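4. Importer une série animée et sa galerie de méchants

Cette section suppose que Vadeo est installé et que la bibliothèque s'ouvre sans message d'erreur. Si ce n'est pas le cas, revenez à la section 3, car l'import ne réparera rien, quoi qu'en dise l'assistant de démarrage.

4.1 Préparer la liste des épisodes

1. Ouvrez Bibliothèque, puis Nouvelle série.
2. Saisissez le titre original. Le titre français va dans le champ du dessous. L'inverse est accepté par le logiciel, mais la recherche devient ensuite capricieuse.
3. Choisissez l'ordre : diffusion ou production. Les deux listes concordent rarement, et celle que Vadeo propose par défaut vient d'on ne sait où. Comparez avec le générique.
4. Cliquez sur Importer. Une saison de 24 épisodes passe d'un bloc. Au-delà de 36, découpez le fichier.

Remarque : la case « Corriger automatiquement les doublons » est cochée d'office. Décochez-la. Elle prend volontiers un épisode en deux parties pour une erreur de saisie et supprime la seconde. Anneli Ikonen a perdu ainsi la moitié d'une saison, et la fonction d'annulation ne lui a rendu que les titres.

4.2 Créer une fiche d'antagoniste

1. Dans la série, ouvrez l'onglet Personnages, puis Ajouter.
2. Renseignez le nom sous lequel le monstre apparaît à l'écran. L'identité révélée à la fin va dans Identité civile, champ masqué par défaut.
3. Indiquez la première apparition. Un caméo dans un générique compte-t-il ? Vadeo estime que oui. Nous en doutons, et la plupart des lecteurs aussi : cochez Caméo pour l'exclure.
4. Enregistrez avant de changer d'onglet. L'enregistrement continu annoncé au menu Options ne couvre pas les fiches neuves.

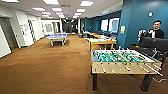

Le baby-foot, côté mur bleu.

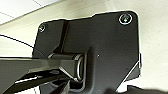 Attention : le champ Identité civile reste masqué dans l'application, mais il apparaît en clair dans les exports. Relisez tout fichier avant de l'envoyer à quelqu'un qui n'a pas vu la fin.

4.3 Relier les réapparitions

Un même spectre peut revenir dans un téléfilm, une série dérivée ou un jeu, parfois avec une autre voix et un autre coupable sous le masque. L'outil Fusion intelligente promet de reconnaître ces cas. Sur la base d'essai de Jummai Chukwu, qui contient 3 000 fiches, il a réuni deux momies sans aucun rapport et laissé séparées trois versions du même pirate.

1. Ouvrez la fiche la plus ancienne.
2. Cliquez sur Lier, puis sélectionnez l'autre fiche à la main.
3. Choisissez Même personnage, Même costume ou Hommage. En cas d'hésitation, prenez Hommage, seul lien qui se défait proprement.

4.4 Vérifier

Lancez Contrôle de cohérence. Le voyant vert signifie seulement que les champs obligatoires sont remplis. Il ne dit rien de leur contenu : Heikki Väisänen l'a obtenu avec une fiche nommée « aaa ».

Si le contrôle s'arrête à 35 %, patientez quelques minutes avant de fermer la fenêtre. Le pourcentage affiché n'a pas grand rapport avec l'avancement réel. Pour les erreurs de la série V, voir la section 7.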